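Chapter 5
Floors, Edges and Corners

I learned to clean floors in a guesthouse in Trerport, the summer I turned nineteen, and I was terrible at it. I was fast, mind you. I could run a vacuum down a hallway in the time it took Solveig Berge, who ran the place, to pour her coffee. Then she'd come out, crouch down by the baseboard and look up at me without a word – and back I'd go to the start of the hallway.

What I kept missing was the low work. A wide floor head is great for the open middle of a room, but it rides right over the small stuff that gathers along grout lines and in corners. For that you take the head off, get down close to the tile and work with a small nozzle. It's slower, and your knees will complain, but you'll see the floor in a way you never do standing up!

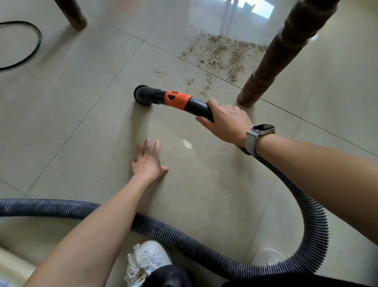 Figure 5.2 Close work on glossy tile, with the round nozzle pressed to the floor and the free hand flat beside it.

Look at how low the grip is on the wand. Most beginners hold it way up high, as if they were still doing the hallway, and then the tip wanders all over the place. Bring your hand down the tube and you can steer it almost like a fat pencil. Put your other palm on the floor if you need the support (I nearly always do), and let the hose lie in a loose curve so it doesn't tug at your wrist every time you move.

In this chapter we'll start with hard floors: tile first, then stone and sealed wood. After that we'll get into picking the right nozzle, keeping a hose from clogging, and deciding when a dry pass is enough and when it's time for the mop. There's a practice room plan on page 73 that you can use at home or in class. Clear a small patch of floor before you read on, and keep your vacuum close by – the first exercise starts on the next page.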